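Search this site
Type and press enter

How to Prepare Your Self-Published Novel for Print

Posted in: Writing & Self-Publishing, Book Production

Last updated: January 18, 2022

When I finished my first novel, Bristanach, I believed that the hard work was behind me. Then I had to make a real book from my file, and I lost a whole spring on it. I write these steps for people who have a finished manuscript and want to hold a paper copy without paying for a designer. I use an ordinary word processor, so you don't need special software.

Before you start, make a copy of your manuscript and give it a new name. All the work below is done in the copy.

Step 1. Choose the size of the book

Decide the page size first, before you touch anything else. If you change it later, every page break will move and you must check the whole book again. Take three novels from your shelf that are similar to yours and measure them with a ruler. Then look at the list of sizes your printer offers and choose the closest one. My printer is a small firm with the name Kunon, and their list was on the same page as their prices.

Step 2. Clean the text

Most manuscripts are full of small mistakes that you don't see on the screen. Turn on the hidden characters and look for these things:

- two spaces after a period
- tabs at the beginning of paragraphs
- empty lines used to push a chapter to the next page
- straight quotation marks mixed with curly ones

Use "find and replace" for the spaces. For the tabs, delete them all and set a first-line indent in the paragraph style. For the chapters, put a page break before each chapter title. I had almost 3 hundred empty lines in my file, and it took me an evening to remove them.

Step 3. Set the margins

The inside margin must be wider than the outside one, so that the words don't disappear into the fold. In the page settings, choose "mirror margins". A thick book needs more space inside than a thin one. Your printer should give you the smallest margin allowed for your number of pages – I recommend adding a little to it.

Print a few pages at home, cut them to size and hold them like an open book. You will feel quickly if the lines are too long or the letters too small. I threw away many pages at this stage, and I was glad I did it with cheap paper.
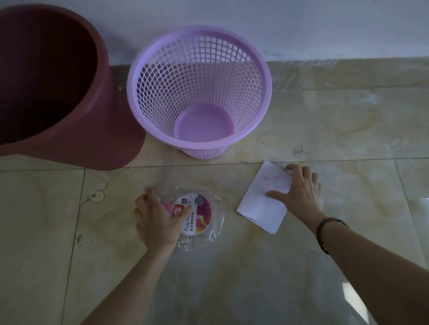
Step 4. Add the front pages

Open any novel and see what comes before chapter one. Usually you will find a title page, a copyright page and sometimes a dedication. The title page goes on the right side and the copyright page on the back of it. Don't put page numbers on these pages. To do this, insert a section break before chapter one and turn off "link to previous" in the footer.

Step 5. Write the back cover

Keep the summary short. Say who the main person is, what this person wants and what stands in the way. Do not tell the ending. I wrote two versions and read both aloud before I chose. Leave a clear space in the lower corner for the barcode, and ask the printer how big it must be.

Step 6. Order a proof

Save the file as a PDF with the fonts embedded, upload it and order one copy only. When it comes, read it with a pencil from the first page to the last. In my proof, a town called Milletti had changed its spelling in chapter 2, and I had missed it on the screen every time. Correct the mistakes in your file, make a new PDF and check the page numbers once more before you order the rest.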